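# Nataslow abre em Gristow oficina de triagem e reaproveitamento de pequenas peças de plástico

Gristow, 11 de julho de 2020
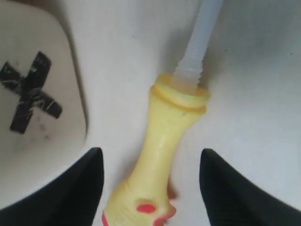
A Nataslow, empresa dedicada à recuperação de materiais de uso doméstico e de bancada, anuncia a abertura da sua nova oficina de triagem em Gristow. O espaço recebe peças de plástico soltas, tubos, bocais, cabos e recipientes pequenos que habitualmente seguem para o lixo indiferenciado por não caberem em nenhuma categoria óbvia.

A oficina ocupa uma área de 100 metros quadrados no antigo armazém Daly, que estava desocupado. As obras terminaram em junho e consistiram na renovação da instalação elétrica, na pintura das paredes e na montagem de duas bancadas compridas, uma para a receção e outra para a separação. O atendimento ao público faz-se à entrada, num balcão próprio, e as entregas de maior volume entram pelo portão das traseiras.

O projeto, com o nome Odik, começou como um ensaio interno da Nataslow. Durante a fase de preparação, a equipa recolheu peças em 22 pontos de entrega, entre escolas, lojas de ferragens, cabeleireiros e pequenas oficinas. O material recolhido serviu para definir as regras de triagem agora em vigor e para decidir que categorias valia a pena manter separadas.

"Tínhamos caixas inteiras de coisas a que ninguém sabia dar nome", afirma Roswitha Görtz, diretora da Nataslow. "Um tubo com um anel na ponta pode ter vindo de um frasco, de uma bomba de aquário ou de um brinquedo. Para nós interessa saber de que plástico é feito e se ainda encaixa em alguma coisa."

## Como funciona a triagem

As peças chegam em sacos ou caixas e são pousadas na bancada de receção, onde se retiram os objetos que a oficina não aceita. Seguem depois para a bancada de separação. Aí cada peça é vista individualmente, com especial atenção às que combinam mais do que um material ou mais do que uma cor, como os tubos translúcidos encaixados em corpos coloridos ou as tampas com vedante.

Quando as partes se soltam à mão, são separadas e guardadas em tabuleiros diferentes. Quando não se soltam, a peça fica inteira e recebe uma etiqueta com a indicação "mista". A oficina não usa solventes nem calor nesta fase. As peças coladas vão para uma caixa à parte, que é revista no fim de cada mês.

A separação faz-se primeiro por tipo de plástico e depois por forma. O sistema inicial previa a ordem contrária e foi abandonado ao fim de pouco tempo – os tabuleiros de tubos enchiam depressa e obrigavam a uma segunda passagem pela bancada. O esquema atual tem 36 categorias, cada uma com o seu tabuleiro numerado e uma peça de referência fixada na parte da frente.

Dorin Zamfir, responsável pela bancada de separação, explica que a cor deixou de ser um critério principal. "O plástico translúcido amarelece com os anos e, no início, separávamos por tom peças que eram exatamente iguais. Agora a cor só conta quando alguém nos pede uma peça para substituir outra que está à vista."

## O que é aceite

A oficina aceita:

- tubos e mangueiras de plástico até um metro de comprimento;
- bocais, anéis, colares e uniões;
- cabos e pegas de utensílios, sem lâminas;
- frascos e recipientes pequenos, vazios e enxaguados;
- tampas, com ou sem vedante;
- peças soltas de brinquedos, sem pilhas.

Não são aceites seringas, material clínico, embalagens de produtos químicos agrícolas, cartuchos de tinta e qualquer objeto que contenha líquido. Peças com componentes elétricos devem ser entregues nos pontos próprios do município.

Não é necessário trazer o material separado. Pede-se apenas que os tubos não venham atados com fita adesiva, porque a cola deixa resíduos que atrasam a limpeza. Um elástico ou um pedaço de cordel é suficiente.

## Destino das peças

As peças em bom estado ficam disponíveis no balcão para quem precise de as usar em reparações. A consulta é gratuita e cada pessoa pode levar até 2 peças por visita. Quem procurar uma quantidade maior deve fazer o pedido por escrito, com uma fotografia e as medidas, e a resposta segue logo que a prateleira correspondente tenha sido verificada.

O que não serve para reparação é agrupado por tipo de plástico e encaminhado para trituração. As peças mistas que não se conseguem separar ficam em armazém enquanto a Nataslow estuda uma solução com parceiros da região.

Segundo Delia Mihăilă, que coordena o atendimento, os pedidos mais frequentes durante a fase de ensaio foram de anéis para frascos doseadores e de troços curtos de tubo. "As pessoas trazem a peça partida na mão e nós procuramos a mais parecida. Nem sempre há. Quando não há, fica anotado o pedido e telefonamos se aparecer."

As escolas podem ainda levantar caixas de peças sortidas para trabalhos manuais. O conteúdo varia conforme as entregas e não pode ser escolhido com antecedência. As caixas devem ser devolvidas à oficina, vazias, no prazo de um mês.

## Visitas e entregas

A oficina abre nos dias úteis, das 9h às 17h, com interrupção para almoço entre as 13h e as 14h. Nas primeiras semanas, a entrada na zona das bancadas é limitada a pequenos grupos, mediante marcação, e é obrigatório o uso de máscara no interior. As entregas ao balcão não precisam de marcação.

Para quantidades superiores a três sacos, recomenda-se um contacto prévio, para que a bancada de receção esteja livre. As empresas que queiram tornar-se ponto de entrega recebem uma caixa e uma lista impressa dos materiais aceites. A recolha está a cargo de Ashley Penrose, que define o percurso com cada ponto.

## Sobre a Nataslow

A Nataslow trabalha na recuperação e no reaproveitamento de pequenos materiais de plástico, borracha e metal. A oficina de Gristow é a primeira da empresa com atendimento permanente ao público.

**Contacto para a imprensa**
Aicha Abdel Rahman
Gabinete de comunicação, Nataslow
Antigo armazém Daly, Gristow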